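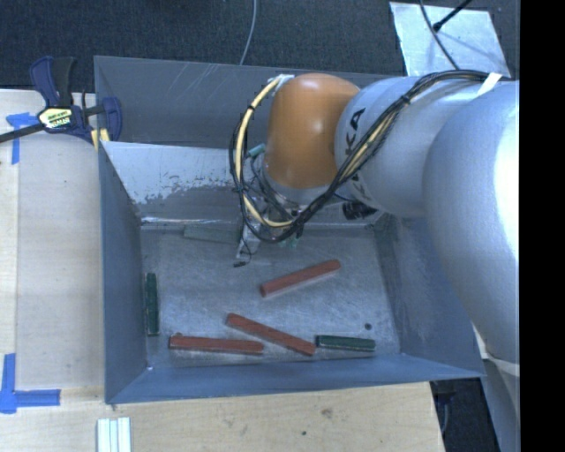

How often should you recheck the hand-to-camera calibration on a bin picking cell? Every morning before the first run, and again any time someone touches the camera mount, the gripper or the bin.

That's the rule we settled on at Plarken. We used to do it once a month. In November we went back through the log and found 89 missed grasps, and 63 of them fell in the last week before a recalibration.

Rest of our bin rules, for anyone writing their own. Steal what you like.

Clamp the bin. Tape the table at the corners too, so you can see if it has shifted. Tape alone doesn't hold anything.

Cables: run the wrist through its full rotation by hand at low speed after any change to the bundle. The loop needs enough slack for the worst pose and must not drop below the fingertips. Write down who checked it.

Speed inside the bin walls is capped at 5 percent until a new grasp program has done 3 clean cycles. A clean cycle means no wall contact and no protective stop. If you get a stop, the count goes back to zero.

Parts go in by hand only with the arm parked and the enable switch released. Pausing the program doesn't count as parked. We had to add that line after the Jurnimville site asked.

Scratched metal floors throw reflections. Test with the room lights you will really run under, blinds included. Sowa's checklist has a decent page on this, ours is mostly copied from it.

Evport people asked whether tape marks need to be in the written procedure. We put them in. Color, position, and what to do when one peels: stop, measure, replace, recalibrate.

Will post the sign-off sheet when the new version is approved.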